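Upholstery fabric is cloth made to cover seats, cushions and bedding bases. It is usually heavier than clothing fabric and is sold by the roll.

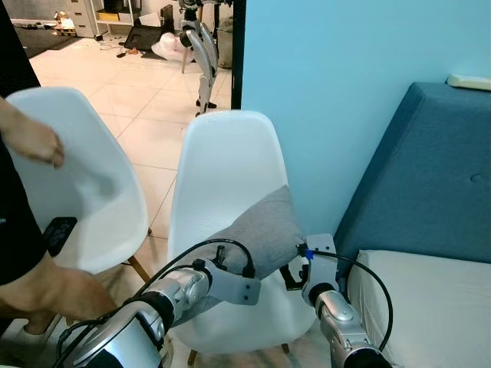 Plain weave passes each weft thread over one warp thread and under the next. Twill shifts this crossing by one thread per row - the source of its diagonal rib.

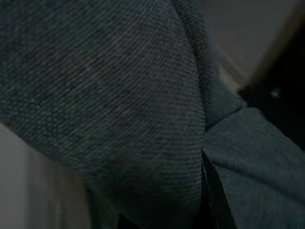
Wear is tested by rubbing a sample under a fixed load until threads break. Pilling is graded separately, by eye.
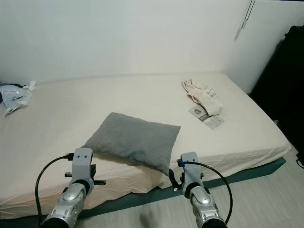 Fiber content affects care. Cotton covers may shrink in hot water; polyester holds its size but attracts lint.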